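Carrillo handheld set: house rules and notes

Hello! I look after this set, so if something in it looks odd, it's probably me you want. There are 272 recordings here, all made with a pair of hand-held grippers at one bench, and this file covers how we record and what gets thrown out. Last tidied up March 26, 2023.

Before you record

Clear the tabletop of everything except the object for the task (pens and mugs of tea included, please). Run the gripper cables down off the table, never across it. I'm a bit of a bore about this one, but a cable dragging over the work spoils a take faster than anything else we've tried.

Both grippers stay in your hands for the whole take, even when only one has a job to do. The idle one waits open and out of the way. For the mug tree, start low and go for the base, and leave the hooks alone unless the task sheet asks for them. Vaughn Abernathy wanted hook grabs allowed everywhere and we argued over it for most of a week, so see the Zomach notes if you want his side! 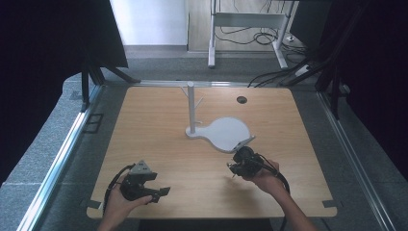
What gets a take rejected

Touching the object with bare fingers. Letting go of a gripper halfway through. Talking to someone and drifting off for more than 5 seconds (yes, I check). If you drop the object, carry on and mark it as a drop, as we do keep those.

Stop after 20 takes and have a break. Dardo Herrera goes over each batch before it moves to the Nullmont folder.

Still to do

Left-handed takes are thin. I'm hoping to fix that in May.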